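Before You Buy a Robot Arm for the Kitchen

Every few weeks somebody writes in to ask whether it's time to put money aside for a kitchen robot. My answer is still "probably not this year," but if you're set on it, at least do the budget properly.

Start with the sticker price and stop believing it. The Gramitero arm I was quoted came to $3000. The gripper was another $600, listed on a separate page under "accessories," as if you might want an arm with no hand. Shipping was extra. Ask for one total, in writing, with everything it takes to pick up a spoon.

Measure your counter with the appliances on it. The brochure kitchens have nothing out. Yours has a toaster, a coffee maker and the cereal somebody didn't put away. Cut a piece of cardboard the size of the base, tape it down where the arm would go, and cook around it for 2 weeks. Theda Baumgart tried this and gave up on the arm by the first weekend. Cost of the trial: one box and some tape.

Check the reach upward too. A low cabinet can rule out a model that fits fine on paper.

Plan for cables. Find out how long they are, which side they come out of, and whether they'll hang over the spot where you chop. I would also want to know how you clean them. The Stastdale salesman told me to "wipe as needed."

Count your outlets before you order. If the arm means unplugging the toaster every morning, you'll be annoyed by July.

Ask what it does on day one. Most sellers show a finished video. Ask how many hours of setup came before it, who did them, and what happens when you swap your cutting board for a different one. Nnamdi Ugwu asked Nonum that question 3 times and got a link to the same video.

Put repairs in the budget. Get the price of a replacement gripper and the name of whoever fixes it. If the answer is "mail it back," ask who pays for the box.

Try before buying if you can. A month's rental looks expensive next to nothing and cheap next to a machine that lives in the garage.

And price the boring alternative. A sharp knife, a decent board and a second dish rack will speed up most kitchens I've cooked in, and you'll have plenty left over for groceries.
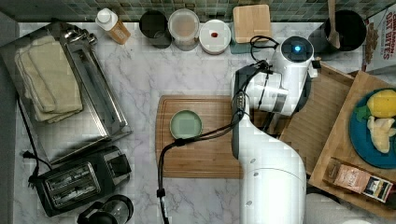 A white arm over the cutting board, with its cable running across the wood. Leave room for both.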